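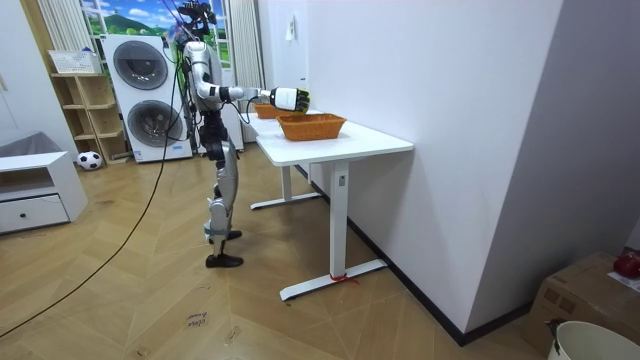 Thursday, open day, room at the back of Priltar

Notes for Ignacio and for whoever prepares the next one. I write them the same evening, so the order is a bit mixed.

Doors were at ten. We had 17 visitors in the first group, most of them from Wostine, and three people from Manzano who came with their own list of questions. Iker Olmedo did the talking and I stayed at the keyboard. We agreed in the morning that the talk should be short and the robot should do the most of it, and I think this was the correct decision. People stop listening when something moves.

The task was the fruit sorting, same as in November: fruit goes to the basket with the paper "fruits". Iker wrote the word with a marker, large, so that people standing at the other side of the desk can read it. Last time we had a printed label and it was too small, one lady asked me twice what the basket was for.

Before the first run I checked the joint temperatures, the cables on the right forearm and the stop button. The button I pressed two times. Start-up took longer than usual, the hand controller did not answer at the first call. Restarted only that process, then fine. To do: find why. It is the second time this month.

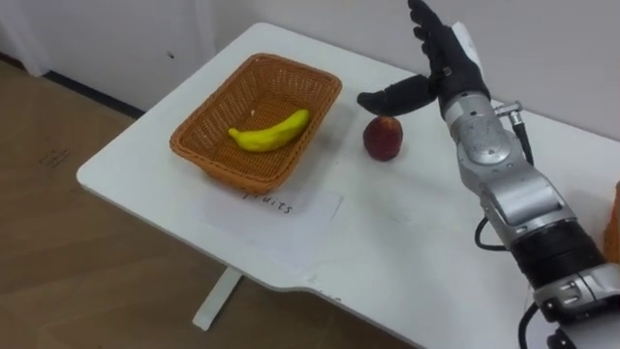

The round fruit is still the difficult one. The banana has a long shape and the hand has a lot of places where it can close. With the red one the thumb must arrive at the correct height, and if it touches too early the fruit rolls. I have lowered the approach speed for the demonstration and left it low all day. Visitors did not complain about the speed, but one man from Manzano asked if it is "thinking". Iker explained about the approach phase and the closing phase, and this was well received.

Ignacio, your question about the grasp logs: I saved them all, 2,965 lines for the morning only. They are in the Plulluletti folder with the usual name. Please don't rename the files before I have made the copy.
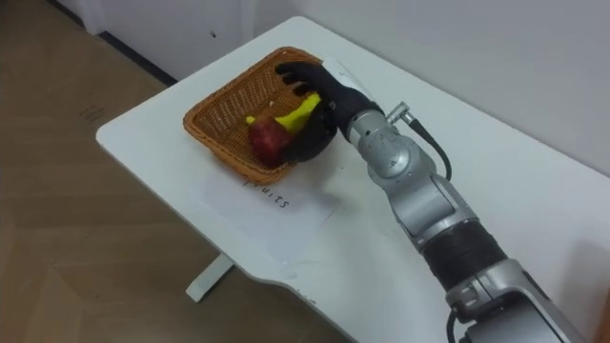

Something to discuss is the release. When there is already a piece in the basket, the hand goes down to the same point as before, and so the second piece is put against the first one. For two pieces this is acceptable. For four or five I would not trust it. Iker suggests a small offset for each new piece, I would prefer to look in the basket first and choose the free side. It is more work but we will need it anyway for Wostine.

Also the paper. It has no fixed place, and the basket stands a little on it or not, depending on who put it back. For the next visit I want two pieces of tape on the desk as a mark for the basket corner - nothing more complicated.

The second group came after lunch, nearly all students. They were more quiet but stayed longer at the end. Their teacher asked for a date in spring, I said she must write to Ignacio Arrieta.

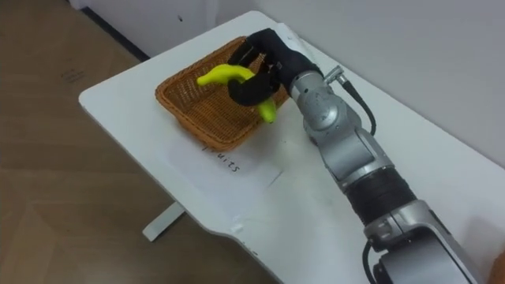
Why do we use a toy banana for the demonstration?
The toy keeps its shape and its weight for the whole day, so the grip force we set in the morning is still good in the afternoon. A real one gets soft after several grasps and then we must tune again between groups.

Left to do: copy the logs, order one spare connector for the wrist, send the visitor list to Priltar, write to Manzano about the payload figure (I did not want to say a number from memory). Battery of the laptop was at 100 when I closed, so the new charger is good.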